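Open Day at the Stulside Robotics Hall
13 July 2022
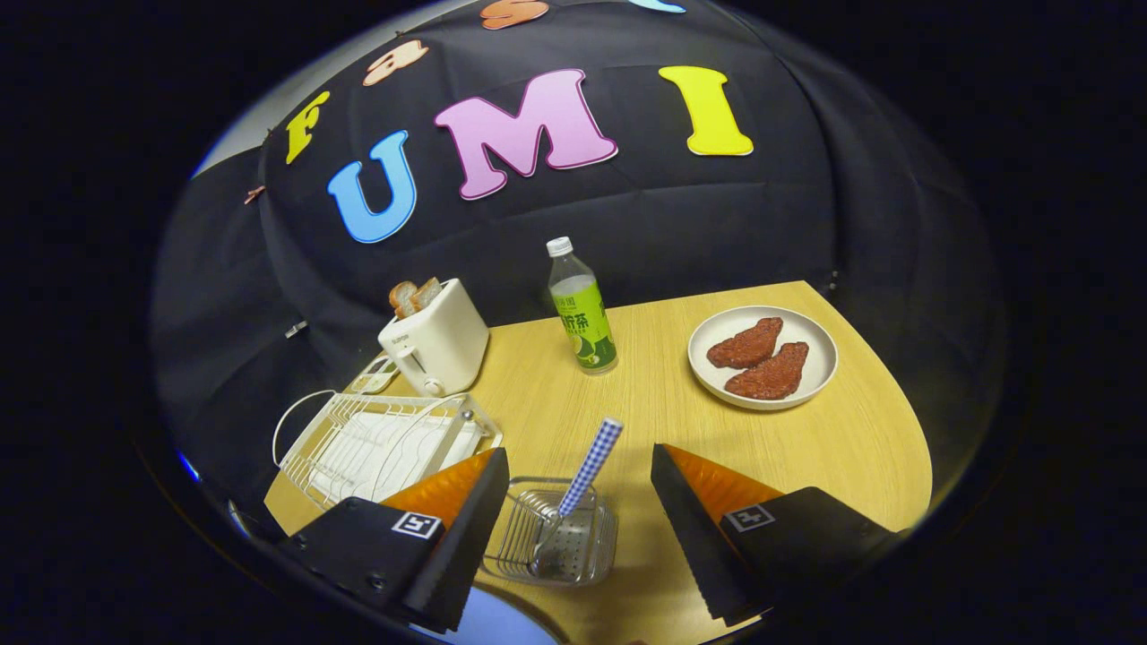
The kitchen table at the open day, with the gripper fingers at the utensil basket.

The Stulside Robotics Hall held its summer open day for members of the public, with 22 school groups among those who registered in advance. The program was arranged jointly with Trotura, which supplied the staff for the guided tours.

Most visitors began at the kitchen station, where work with a hand-held gripper was presented on a table set with a toaster, a bottled drink, a plate of meat and a dish rack. The spatula, with its blue-and-white checked handle, drew many questions from younger guests. Staff explained how a tool of this shape is approached from the front, and why the black-and-white markers on the fingers must remain clean.

The afternoon was given to the Issahaku lecture series – two short talks on household tasks, followed by a discussion. The talks were recorded and may be requested from the front office.

The hall received 2,318 visitors over the course of the day, compared with 1,583 at the previous open day in April. Owing to this increase, entry to the next event will be by timed ticket. Groups of 13 or more should book through the Brindudeo desk on the ground floor.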